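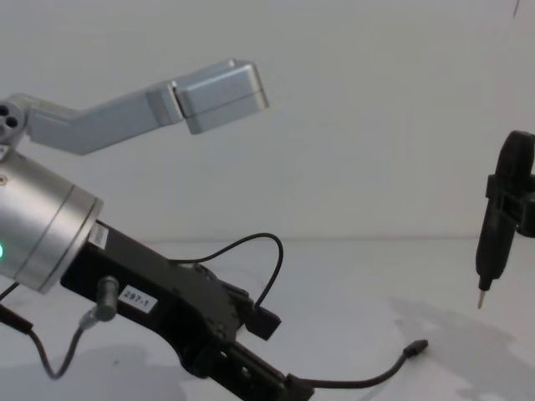 How to clean a white work table and the light wall behind it

Posted 4/27/18 in Workroom care

A white table top shows everything: pencil, coffee, the gray marks that come from sleeves. In our workroom in Nosdale we also have a very light wall directly behind the table, so the dirt of one goes easily to the other. I write down the method that I use now, after several years of doing it in a less good way.

What you need

Two soft cloths, one for washing and one for drying
A bowl with 350 ml of warm water
A few drops of dish soap
Baking soda
A soft brush or the brush part of a vacuum cleaner
A white eraser
Polishing paper, grit 3000 (only for glossy tops, see the end)

Start with the wall

Many people begin with the table, and I did the same. Then the dust from the wall falls on the clean surface and you wipe it a second time. Go over the wall with the dry brush from the top down, and be slow near the line where the wall meets the table. Most of the dust sits there.

If there are dark marks on the wall, try first the white eraser with very light pressure. When this does not help, take the damp cloth – damp, not wet – and press it on the mark for a moment before you wipe. Matte paint becomes shiny if you rub it in one place. I have one such shiny place behind the door and I can see it every morning when the sun is low.

For marks that stay, it is easier to paint over. Our wall paint is Vustard 1316, and I keep a small jar of it with the date written on the lid. Put it on with a piece of sponge and make the edges soft. A brush leaves lines.

The table top

1. Unplug what is plugged in, and lift cables up from the surface. Things that are fixed stay where they are, you work around them.

2. Take off the dry dust with the brush. Do not skip this, small grains under a wet cloth make scratches.

3. Put the soap in the water, wring the cloth well and wipe in long straight lines from the back edge to the front.

4. Go once more with clean water.

5. Dry at once with the second cloth. On white, dried drops leave rings that you see only from the side.

Stains

Coffee and tea: mix baking soda with a little water to a paste, leave it 9 minutes, then wipe. I use a kitchen timer.

Pen: I use the Kultard cleaner for this, a small amount on the cloth and never directly on the table. Test it first on the underside.

Tape glue: warm it with your hand and roll it away with the finger.

Fine scratches on a glossy top: the 3000 paper, used wet, in small circles. It is not for matte tops, where it makes a bright spot.

How often

I do the dry brush each Friday and the full wash once a month. In August the windows are open all day and I wash every second week.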